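Summer sleeping mat

A summer sleeping mat is a firm, thin bed covering used in hot weather in place of a padded one, or laid over it. Types include woven grass or rattan mats and tiled mats, in which small blocks of bamboo or another hard material are strung together on cord. Sellers call nearly all of them "cooling mats", a name that claims more than has been shown.

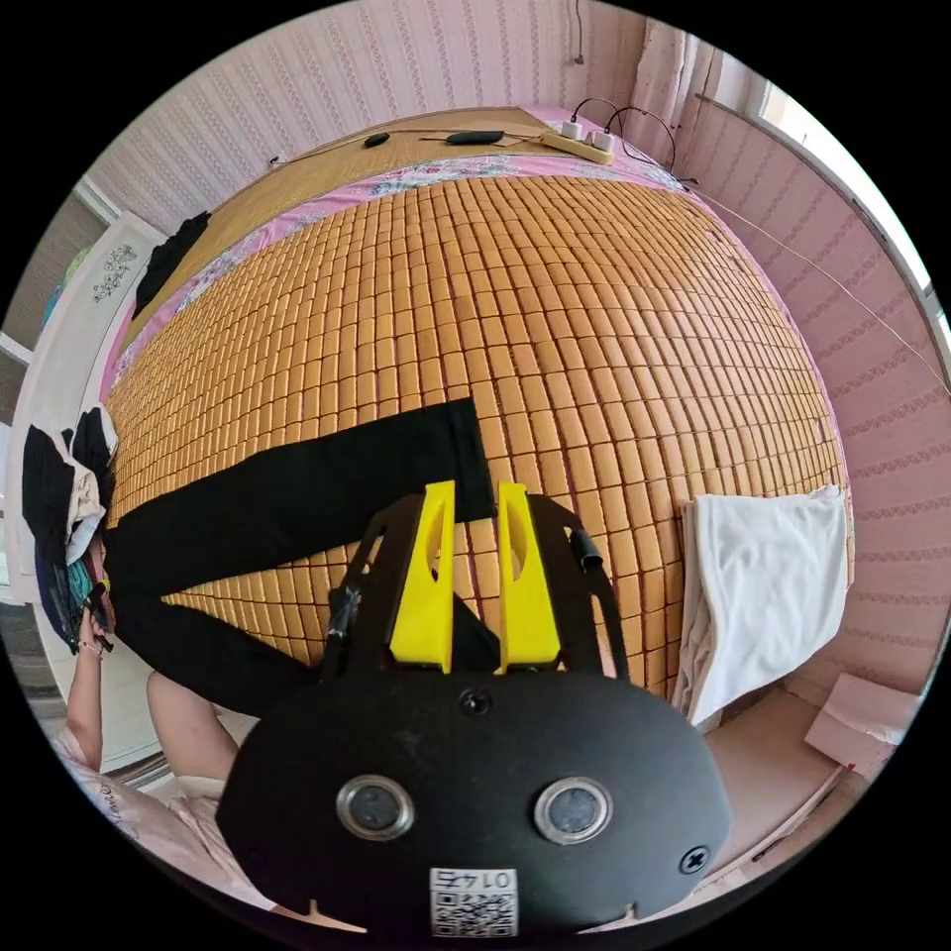
Tiled summer mat on a bed, with a finely woven mat beyond it

Claimed cooling effect

A mat has no means of making cold. A hard surface can feel cool at first touch since it draws heat from the skin, but the feeling fades as the surface warms. Gaps between tiles may let some sweat dry. How much this helps over a whole night is less clear.

The figure most often repeated comes from a small trial by Thaddeus Pruitt in Umidberg, in which 39 sleepers rated their comfort each morning. They knew which bedding they had been given, and no skin temperatures were taken. The importer Illico later quoted the result in its catalogue without mentioning either point. 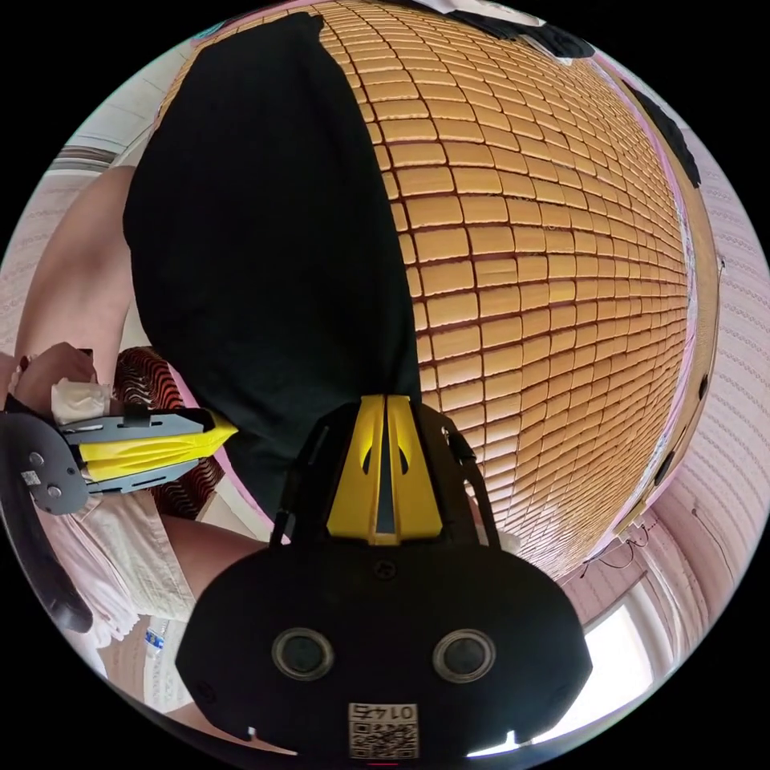
Hand-held gripper with two yellow fingers

Origin stories

Shop leaflets sometimes give the tiled mat an age of 4000 years. Yi-chun Hung, who went through 157 household inventories, found plenty of woven mats but could not tell a tiled one from the wording of any entry. A rival story has the design passing through Lyons - no document has been produced for it.

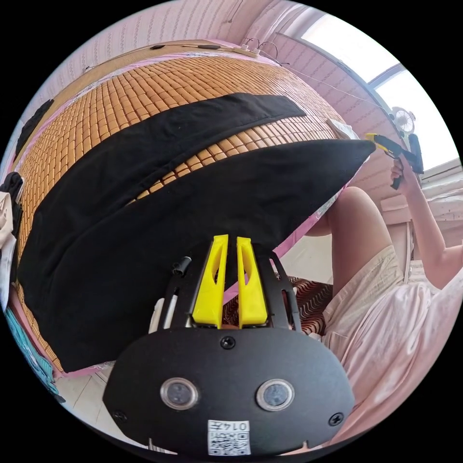

Reading time: 2 minutes

Care and wear

Makers usually advise wiping with a damp cloth and drying in shade. Cords tend to fail before tiles do, and a broken cord can pinch skin or catch hair. Levolport rates its mats for 300 nights, though it has not said how the number was reached. Claims that mats ease back pain or "balance" the body rest on testimonials.

See also: Bamboo pillow; Bed sheet; Tatami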